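4. Hanging and lighting the wall works

This section applies to all framed works in the Cordeiro touring exhibition, including the eleven drawings that look identical and are not. Read it through once before anyone picks up a drill. The loan agreement has opinions about drills.

Before you start

Let the crates stand closed in the gallery overnight. The drawings have traveled a long way and are entitled to a rest. You will need the Nustden rail kit, two levels that agree with each other, cotton gloves, and the hanging plan in its latest version (Aug 31, 2022). The June version puts a large drawing across the fire exit and should be recycled.

4.1 Fitting the rail

1. Mark the rail line in soft pencil along the full length of the wall.
2. Fix the end brackets first, then the middle ones, leaving 800 mm between brackets.
3. Click the rail into place from left to right. It should make a sound like a disappointed stapler.
4. Load-test each hook before hanging. The limit is 10 kg per hook, and the artist's frames are heavier than they look.

Note: The Prilley gallery has one wall that leans. Hang to the level, never to the ceiling line, and let visitors draw their own conclusions.

4.2 Hanging the works

5. Unpack one work at a time. Check it against the condition report and initial the page before moving on.
6. Two people lift, a third stands back and says "left a bit." Do not combine these roles.
7. Leave 1000 mm between frames, except in the corner group, which the artist wants "nervously close." We have settled on 50 mm.

CAUTION: Do not clean the glass with anything in a spray bottle. Use the dry cloth in the Mokier pouch.

4.3 Lighting

8. Aim each spotlight from in front, tilted down, so that the top of the frame throws as little shadow as possible.
9. Set the dimmer to the level on the plan. If the drawings look gloomy, wait for your eyes to adjust — they are drawings of basements.
10. Lock the lamp heads and put the ladder away before judging the result.

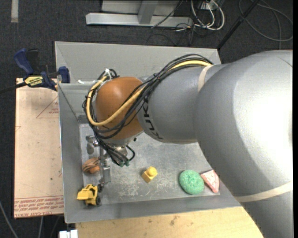
Prilley wrote back after its own installation that step 9 ought to come before step 8, as the lamps there start at full brightness and the lender's courier went rather pale. Galleries with the same dimmers may swap the two steps and note it on the lighting sheet.

4.4 Labels

11. Fix labels to the right of each work, lower edge level with the frame.
12. Check the titles against the plan. Fourteen works are called "Untitled," and they are not interchangeable.

Keep all empty crates, including the ugly ones. Repacking is covered in section 7.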